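Contents | Previous | Chapter 6 | Next | Glossary

Chapter 6
Floors, Walls, and the Sounds of a House

If you have ever moved into a new place, you probably remember the first evening, before the rugs went down, when every footstep seemed to belong to somebody much larger than you. You may have clapped your hands once or twice just to hear what came back (I still do this, and my family has stopped remarking on it). This chapter is about that returning sound, and about what the surfaces of a room do to it.

In Chapter 5 we followed sound outdoors, across the valley at Flarkovdale, where a shout had 300 yards to travel before it met anything solid. Indoors it has only a few feet. It strikes a wall, loses a little of its strength, strikes the ceiling, loses a little more, and goes on like this until there isn't enough left to hear. How long that takes depends on the size of the room and on what the room is made of. A hard, smooth surface gives most of the sound back. A thick curtain or a stuffed chair keeps a good share of it.

We will begin with bare floors and painted walls, the simplest case, and then bring in the furniture a piece at a time. The town library in Tendley, whose old reading room holds 506 seats, will keep us company through the second half of the chapter, and by then you should be ready for the longer problems on page 565.

Doorways deserve a word before we start. Sound spreads out as it passes through an opening, so two rooms joined by an open door never behave quite like two separate rooms — each one lends the other a little of its echo.

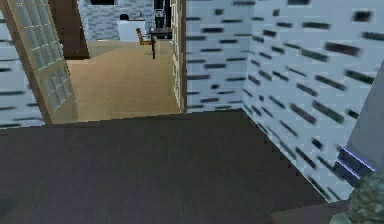

Khổng objects that all this makes too much of echo, and that what bothers people at home is the neighbor's radio coming through the wall. It is a fair complaint, and a common one. Keeping sound out and quieting the sound already in a room are different jobs, and a rug that does the second nicely may do very little for the first. We will take up the radio in Section 6.4.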